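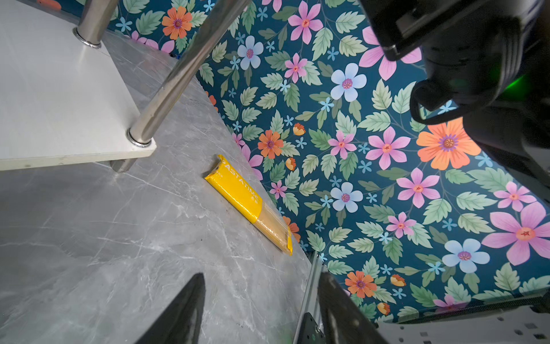

Photo: Otiter demo kitchen, wrist view. Used with permission.

Let the slow people teach

10 June 2024

Quick one, because I have a train to catch and this has been bugging me since January.

Everybody who teaches robots by remote control brags about speed. How many demos an hour, how few seconds per grab. Hiterow puts it on a big screen by the door. 124 in a shift, applause, next person. I think it's the wrong number and I think it's making the robots worse.

Take a pack of spaghetti. Dull object, right? Glossy yellow plastic over one part, clear plastic over the rest, lying at a slant near the back edge of a counter. A person picks it up while thinking about dinner. Now do it through a pair of controllers, with two black fingers and a view from the wrist. Suddenly you have to decide things. Come in from above or from the side? Grab the middle or the end? How hard do you squeeze before the strands snap? All those little decisions are the lesson. The grab is just what comes after.

Fast operators skip the decisions. They have one move and its a good one and they do it 100 times. So the robot learns one move. Then somebody turns the pack sideways and it swipes at the counter like a cat.

I sat in at Istow for 2 weeks this winter, driving an arm. Badly. I was the slowest person on the roster by a mile. I hovered. I backed off, came in again, lined up, fixed my angle. The lead wanted to trim all that out as dead time. Please don't! The backing off is the part the robot needs. It is going to miss too, and when it does it'll have no clue what a second try looks like if every try it ever saw was perfect.

Yes, there's a case against me. Hesitation can be plain noise. A shaky hand teaches a shaky hand, and I've seen replays of mine that looked like the arm had a fever. Fair. And slow costs money, hours are hours. A friend on the Dong project got 366 clean demos out of a single month and says I'm romantic about being clumsy. Maybe so.

But clean for who? Somebody's kitchen isn't going to be clean. Packs get shoved up against the wall, under a shelf, behind the kettle. I'd take half the demos with teh fumbles left in.

And pay by the hour, not by the grab. Pay by the grab and you get grabs. Also mix up who drives: cooks, retirees, left-handed people, whoever. Let them dither a bit. Keep the tape running while they do.

OK, train.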